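Clondasis renueva su taller de robótica: quince brazos, un presupuesto cerrado y muchas ganas de empezar

22/08/2018 | Tecnología y empresa

El centro tecnológico Clondasis ya tiene plan de compras para su nuevo taller de manipulación robótica, y la noticia ha caído de maravilla entre quienes llevan tiempo pidiéndolo. El proyecto prevé la adquisición de 15 brazos ligeros de sobremesa con sus pinzas, repartidos en tres fases a lo largo de 24 meses. La primera entrega será de cinco unidades y se instalará en la nave que el centro ocupa en el polígono de Brornalell, donde hasta ahora se trabajaba con equipos prestados o ya amortizados.

Lo más interesante del plan, al menos para quienes seguimos de cerca este tipo de inversiones, es el orden en que se han tomado las decisiones. El centro empezó en mayo por redactar una lista de tareas: coger objetos de uso corriente, apartarlos, ordenarlos, dejarlos en un punto fijo de la mesa. Después estudió qué alcance, qué carga y qué apertura de pinza pedía cada una. El catálogo de los proveedores llegó al final – y se nota, porque el pliego está escrito en un lenguaje que cualquier técnico de taller entiende a la primera.

El documento dedica bastante espacio a una cuestión que muchas convocatorias despachan en dos líneas, la de los objetos con los que se va a probar el equipo. El criterio es que sean baratos, fáciles de reponer y muy distintos entre sí en forma, peso y superficie. Un plato liso y redondo plantea un problema, unas tijeras plantean otro, y una botella transparente le complica la vida a cualquier sistema de visión. El capítulo de material fungible incluye por eso menaje, herramienta de mano, envases y papelería, con una reposición prevista cada trimestre.

También se ha discutido mucho sobre las mesas. Parece un asunto menor, pero la altura del tablero, su rigidez y el punto de anclaje condicionan todo lo demás, y una mesa que vibra estropea las mediciones de una mañana entera. El plan fija un modelo único de puesto de trabajo, con la misma superficie y el mismo paso de cables en todos ellos, de modo que un programa preparado en un puesto pueda llevarse al de al lado sin empezar de cero.
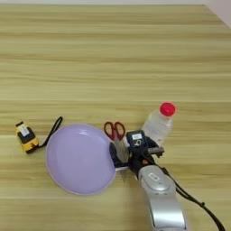

Clullelov, el taller que probó un puesto parecido antes de decidir sus propias compras, recuerda que el precio del brazo fue lo que menos quebraderos de cabeza le dio. Según explica, las partidas que se le quedaron cortas fueron las de dedos de repuesto para la pinza, cables y horas de puesta en marcha, y recomienda reservar dinero para ellas desde el primer día, aunque eso obligue a comprar una unidad menos. Añade que conviene pedir al proveedor los plazos de entrega de cada pieza suelta por escrito y por separado, ya que un plazo global de entrega dice muy poco sobre lo que tarda en llegar un conector.

La advertencia encaja bastante bien con lo que recoge el plan de Clondasis. Del presupuesto total, el 11 por ciento queda apartado para recambios y reparaciones, y esa cantidad no podrá destinarse a otras compras hasta que termine la segunda fase. Es una decisión prudente y, a la vez, valiente: a nadie le resulta fácil defender un dinero parado cuando con él se podría enseñar otra máquina reluciente en la jornada de puertas abiertas. En el pliego figura además una lista mínima de piezas que deben estar en el almacén antes de que se encienda el primer brazo, entre ellas juegos completos de dedos, mangueras, tornillería y una fuente de alimentación de reserva.

El concurso para la primera fase se publicará en cuanto quede cerrada la revisión técnica. Haddadin, la ingeniería que ha asesorado al centro en la redacción, ha propuesto que las empresas interesadas hagan una demostración presencial con los objetos elegidos por el centro y sobre una mesa del propio centro. Cada candidato dispondrá de media jornada para instalar, calibrar y trabajar, y se valorará tanto el resultado como el tiempo que haga falta para llegar a él. ¡Ojalá se extendiera la costumbre! Las demostraciones en feria son vistosas, pero ahí el proveedor escoge el objeto, la luz y el ángulo, y el comprador vuelve a casa con un folleto precioso y pocas respuestas.

Entre los criterios de adjudicación, el precio pesa menos de la mitad. El resto se reparte entre la calidad de la documentación, la disponibilidad de recambios, la facilidad para cambiar de pinza y el acceso a los datos que generan los sensores. Este último punto ha sido una petición insistente del equipo técnico, que quiere poder guardar y revisar los registros de cada prueba con sus propias herramientas, sin depender de una licencia que haya que renovar todos los años. El pliego exige formatos abiertos y pide que se indique de forma expresa cualquier función sujeta a pago periódico.

Las licencias, por cierto, ocupan una tabla aparte en el anexo económico. El centro ha querido ver el gasto completo de cada equipo durante toda su vida útil, con el mantenimiento, las actualizaciones, la formación y hasta el transporte en caso de avería. La tabla está en blanco y la rellenará cada empresa con sus cifras. Dicho así suena árido, pero es de lo mejor del documento: permite poner una oferta al lado de otra y comparar de verdad, línea por línea, sin tener que buscar los costes en la letra pequeña de las condiciones generales.

La formación tiene también su propio calendario. Antes de la llegada de los primeros brazos, el personal del taller pasará por un curso de seguridad y otro de programación básica, y una parte de las plazas se abrirá a empresas pequeñas de la comarca que estén pensando en automatizar alguna tarea y no sepan bien por dónde empezar. La idea es que puedan traer una pieza, un envase o un producto suyo y ver sobre la mesa si un brazo ligero les sirve, qué pinza necesitarían y cuánto tendrían que reservar. Para un negocio familiar, una tarde así puede ahorrar una compra equivocada – y eso, en equipos de este precio, es muchísimo.

La segunda fase está condicionada a los resultados de la primera. Si los cinco brazos iniciales superan las horas de uso previstas y las averías se mantienen dentro de lo razonable, se encargarán otros tantos con la misma configuración o con una pinza distinta, según lo aprendido. La tercera completará el taller y dejará un puesto permanente para visitas y pruebas externas. El plan contempla también la posibilidad de detenerse entre una fase y otra, con un contrato que no obliga a comprar las unidades restantes si el modelo escogido deja de fabricarse o sube de precio por encima de lo pactado.

Quedan cosas por resolver. La instalación eléctrica de la nave necesita una ampliación antes de la segunda entrega, y todavía no se ha decidido si los armarios de control irán bajo las mesas o en una sala contigua, algo que afecta al ruido, al calor y a la longitud de los cables. Tampoco está cerrado el reparto de horas entre los proyectos internos y los encargos de fuera. El centro prefiere esperar a tener datos de uso de los primeros meses antes de fijar tarifas.

Las empresas que quieran participar en las demostraciones pueden solicitar ya el borrador del pliego en la oficina de Clondasis en Brornalell. Se admiten observaciones técnicas hasta que se publique la versión definitiva, y las respuestas se enviarán a todos los interesados por igual. Las inscripciones para los cursos se abrirán más adelante, una vez confirmada la fecha de entrega de los primeros equipos.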